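2024-07-02, Sinholm

**Fledia wants your fruit nets (and the rest of the snack table, too)**

I'm Jaqueline Camacho, and I'm so happy to tell you that Fledia opens its table-clearing mornings at 30 Lavoie this month! You know what a table looks like after everyone has snacked: foam nets, wrappers, a walnut or two left over. We sort all of it together, right on the tablecloth.

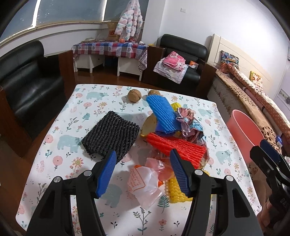 *Foam fruit nets in blue, red and black, with two walnuts, on the bear-print tablecloth.*

We tried it out in March with 11 neighbors, and I had a ball. Yurani Huaranga runs the sorting, and Lindsay Rewi takes the clean nets for her packing class (she can never get enough of them). It's free, and kids are welcome.

Questions? Ask for Jaqueline at the Fledia desk, extension 814.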